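Chapter 8
Shade Matching and the Limits of Measurement

Before you start
You should have read the chapter on ceramic build-up and have access to a shade guide, preferably an old one. A new tab set flatters everybody.

Most technicians are taught shade as though it were a lookup. The clinic writes A2 on the docket, the lab reaches for A2 powder, and if the crown comes back the blame goes to whoever is lowest on the bench. This chapter takes a less comfortable position. A shade code names a tab in a holder. It says very little about the tooth, less about the stump underneath it, and nothing at all about the light the dentist was standing in when the code was written down.

Instruments were supposed to settle the matter. The sales literature for the Lotano spectrophotometer promises "objective colour", a phrase you should learn to distrust. The device measures a small patch of enamel under its own lamp and reports the nearest match in its own library. Two readings from neighbouring patches of the same incisor can return different codes, and both will be printed with the same confidence. Tanvir Roy, whose remake records from the Esstead laboratory are used throughout this chapter, logged 821 anterior units over the period he studied. He found that cases with an instrument reading were remade for colour nearly as often as cases with a decent photograph and a written note. His numbers come from one lab and a handful of referring clinics, so treat them with the suspicion you would bring to a brochure. They are still better evidence than the brochure.

There is also the matter of what counts as a match. Colour difference is usually given as a single figure, and thresholds for "perceptible" and "acceptable" are quoted as if they were properties of teeth. They are properties of observers, tested in a particular booth on a particular grey background. A patient looking in a car mirror at 4 pm in November is a different observer, and she is the one who pays.

None of this means that you should give up and guess. Hiwot Araya's bench protocol, set out in section 8.3, is slow and a bit fussy, and it works well enough that we have kept it through two editions. Lucyna Żak disagrees with parts of it - chiefly the order in which value and hue are recorded - and her objections are printed alongside.

By the end of the chapter you should be able to:
Record value, chroma and hue separately from a tab
Explain why stump shade belongs on every all-ceramic docket
Read an instrument report and say what it leaves out
Write to a clinic asking for better information without starting a fight

Key terms: value, chroma, metamerism, translucency, stump shade, opalescence

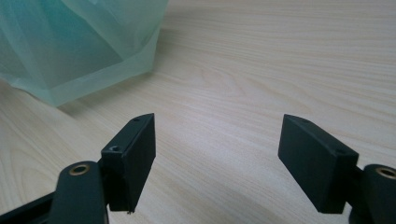 Page last changed: November, by Hamdia Derese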